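# Purkel Reading Span Norms: Frequently Asked Questions

Last revised Aug 14, 2020

## What is in the norms?

Scores for 622 adult readers on a reading span task, a spelling test and a timed comprehension test. Each reader's row also gives age band, years of schooling and first language. Scoring rules are in Chapter 3 of the manual.

## Who is the manual written for?

Researchers and graduate students who use span tasks as a measure of verbal working memory. Readers new to the topic should start with Chapter 1, which reviews the main accounts of why span scores predict comprehension. Chapter 6 on scoring disputes assumes a first course in statistics.

## Can I use the norms to diagnose a reading disorder?

No. The sample was not recruited for that purpose and contains very few low scorers. Cutoffs taken from the bottom of the table will be unstable.

## How is a span score calculated?

Two methods are supported:

- **Partial credit.** Each final word recalled in its correct position earns one point. The total is divided by the number of words presented.
- **All-or-nothing.** A set earns credit only if every word in it is recalled in order.

Partial credit is the default. It spreads readers out more evenly and is less affected by one bad set. Tables for both methods are in Appendix B.

## Are the sentences matched?

They are matched for length, final-word frequency and final-word syllables. They are not matched for how easily they can be pictured. Comfort Frimpong rated the full pool of 276 sentences on that measure, and her ratings are supplied as a separate column so that users can build their own subsets.

## What is the difference between the Farahani and Jerkgate lists?

The Farahani list uses sentences that are either sensible or nonsensical, and the reader judges each one. The Jerkgate list uses sensible sentences only, with a yes/no question after each set. Scores on the two lists correlate but should not be pooled. If your readers take both, separate the sessions by at least a week.

## How long is the blank interval between sentences?

800 milliseconds. Earlier versions of the script let the experimenter advance the screen by hand, which gave slow readers extra time to rehearse. Data collected with a manual advance should be reported as such.

## Do readers have to read aloud?

For the published norms, yes. Silent reading is available as a setting, but no norms exist for it.

## Why do some sentences take so much longer to read than others of the same length?

Length is a weak guide to reading time once a sentence packs several modifiers in front of its noun. The reader has to hold each modifier until the noun arrives, and the cost shows up on the noun itself.
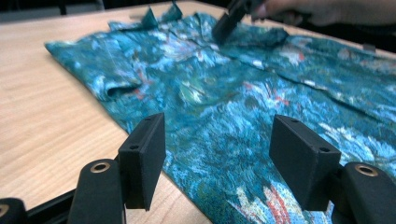 Stacked modifiers are the usual cause of a slow item in the practice set. Where possible, the revision moved them behind the noun, so that the noun is read first. "The crumpled teal, white and coral patterned shirt lay on the table" makes the reader wait through five describing words, while "the shirt on the table was teal, with touches of coral" names the object early. The two versions do not carry quite the same content, and they should be treated as separate items.

## Can I translate the sentences?

Yes, for non-commercial research. Word order matters: in a verb-final language the last word of each sentence will often be a verb, and span scores based on verbs are not comparable with ours. Send the translated list to I-hsuan Chou before collecting data, and allow until December for comments.

## How many readers do I need for local norms?

We advise at least 100 per age band. Smaller samples are adequate for checking that the task runs properly.

## Where do I report an error?

Use the corrections form on the Nestgate site. Give the list name, the item number and the edition of the manual.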